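Home | Kitchen | Workshop | Sound and Screen | Contact

Looking after your headphones at home: pads, cables and storage

By Annelore Kasten
Last updated: March

I repair small audio things at my kitchen table in Plemov, mostly for neighbours and for the people of the choir. Nine times from ten the headphones they bring me are not broken. They are dirty, or the pads are finished, or the cable was rolled too tight for years. These tips are for closed headphones with soft pads, but most of them are good also for open ones.

Cleaning the pads

Take the pads off before you clean them, if they come off. On many models they turn a little to the left and then release, on others there is a lip of thin material stretched over a plastic plate. Go slowly around with your thumb and do not pull at one place only.

For artificial leather I use a cloth with lukewarm water and one drop of dish soap, wrung out until it does not drip. Wipe, then wipe again with clean water, then dry with a towel. No alcohol on this material. It takes the softener out, and after some months you will find black flakes on your collar. Velour pads you can wash by hand in a bowl of lukewarm water. Press them gently, never twist them, and let them lie flat overnight.
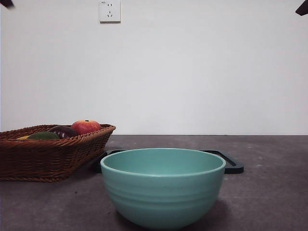 When the pads are off, look at the driver side. Usually there is a thin foam disc or a piece of cloth, and it collects hair and grey dust. Lift it out with tweezers and clean it with a strip of masking tape. Do not use the vacuum cleaner near the driver, even on the lowest step. I did this once with an old pair of Skirnell and the membrane got a dent which I could hear in every piano recording afterwards. Compressed air is the same danger.

If the foam disc crumbles between your fingers, cut a new one from speaker foam. A sheet of 5 mm is enough thick, and with sharp scissors it goes well. Draw the shape on paper first.

The headband

Sweat goes into the headband more than people believe. A removable cover with a zipper can be washed with the socks, cold, in a small bag. A fixed band I wipe once a week in summer. For a band which is already peeling, a knitted cover is the cheap solution. My sister makes them from leftover cotton yarn and closes them with three press studs.

Cables

Never roll the cable around the ear cups. Make loose loops as big as your hand and close them with a strip of hook and loop tape. If the sound comes and goes when you move the plug, clean the plug first with contact cleaner on a cotton bud, and put it in and out several times. Only after this think about soldering.

My heavy pair came with a cable which is three metres long, and at the desk I was always rolling over it with the chair. I bought a short one from Vusside and keep the original in the box. Please measure before you order, because the little plug at the headphone side is different from brand to brand, and some sit so deep that a normal plug cannot reach.

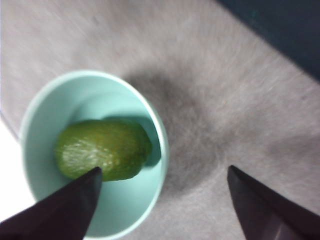
Avocado in a round bowl.

Storage

A hook under the desk is better than a stand on top, where the sun comes. The hook should be wide, minimum as wide as three fingers, or it makes a permanent valley in the headband cushion. I covered mine with a piece of old bicycle tube.

For travelling, a hard case. Take the cable out before you close it, otherwise the plug presses against the cup the whole journey.

When to buy new pads

If your ear touches the inside, the pad is too flat. The bass also becomes weak when the seal is not good any more, so before you say the headphones are old, try new pads. For my Amundsen pair I paid about $45 for the set and it was like the colour came back into the sound. Write the month on a small sticker inside the cup, then you know next time how long they lasted.

227 shares | 5 comments

Back to Sound and Screen | Next tip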